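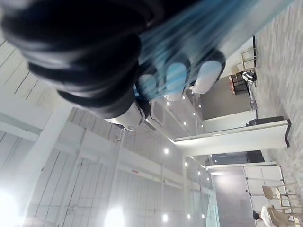 Drondport Robotics Club > Bin liner task, where are we?

gripperwidow
Feb 20, 2021, first post

Right. The Bosman Cup rules came through and task four is putting a bag in a waste bin. A job I have avoided at home for most of my adult life, and now I'm spending my evenings teaching it to an arm.

We have 43 recorded runs. The Divunik entry form wants 200 by March. I make that a lot of bags.

tristine_fan
Are we still calling the controller Tristine? I had stickers made.

gripperwidow
Yes. It is the one thing we have all agreed on.

oldsolder
I'll say what I said at the last meeting. Drop task four. Thin plastic is the worst thing you can hand a beginner team. It folds, it clings, it's never the same shape twice. Stacking cups is worth the same points and cups have the decency to stay cup shaped.

mossy_bracket
Disagree. Every other club will stack cups. The judges will be sick of cups by lunch.

oldsolder
They will also be awarding points for them.

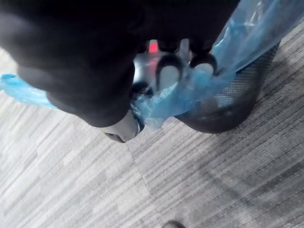 Technique and tuning

mossy_bracket
On the actual bagging. Blue bag, black mesh bin on the carpet, liner over the rim, gripper holding the plastic. My worry is how much bag gets bunched up under the fingers. I'd pinch less and come in closer to the rim.

gripperwidow
Tried pinching less on my runs. It let go. Tried pinching more and the bin came along for the ride.

tristine_fan
Could we put a weight in the bin?

oldsolder
Rule 9. Nothing in the bin but the bag. I do read these things.

mossy_bracket
Slow the wrist down near the rim then. I had it at 30 per cent speed and it stopped dragging the mesh. Takes an age, but so do I.

gripperwidow
Fine, 30 it is for the next batch. Please write the speed in the log. Last time somebody put "medium".

tristine_fan
Medium is a speed.

oldsolder
I'm still voting cups. But if you insist on bags, buy the box of 2000, the small packs cost a fortune. I'll bring the trolley.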